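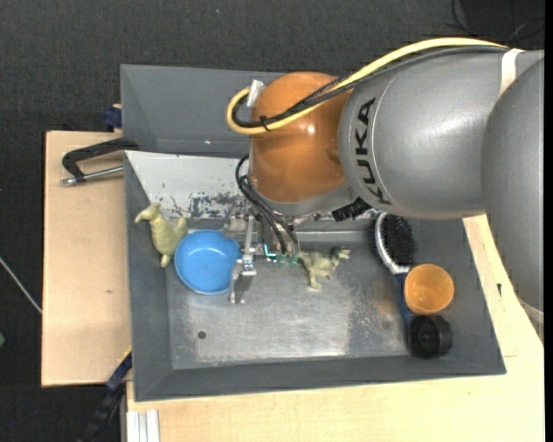

A KUKA robot arm with a metal gripper over a bin of mixed household items and toys.

Eltby Opens Equipment Planning Service for Robot Picking Cells

TANDURA — Eltby will begin taking bookings in May for a planning service aimed at companies buying their first robot picking cell. The service covers equipment lists, floor layout and a full budget before any order is placed.

Buyers often price the arm first and leave the gripper, cables, bins, clamps and work surface for later. Eltby's planners start with the goods to be picked. A bowl, a hairbrush and a small toy each need a different grip, and that choice affects the size of the arm and the cost of the cell.

Each customer receives a written plan with 12 months of expected costs, including spare gripper fingers, replacement cables and operator training. Plans also compare buying new, buying used and leasing. Eltby does not sell robots and takes no commission from suppliers.

The service was tried out with Inine, a returns handler that sorts over 700 different products at its Tandura warehouse. Inine had set aside money for five cells. After the planning work it ordered two — and moved the rest of the budget to grippers and floor work.

Customers can also rent time in the Eltby test area to try their own products before choosing a gripper. Test sessions are booked separately.

Booking forms are available from the Eltby office, Unit 111, Ghauri Business Park, Tandura.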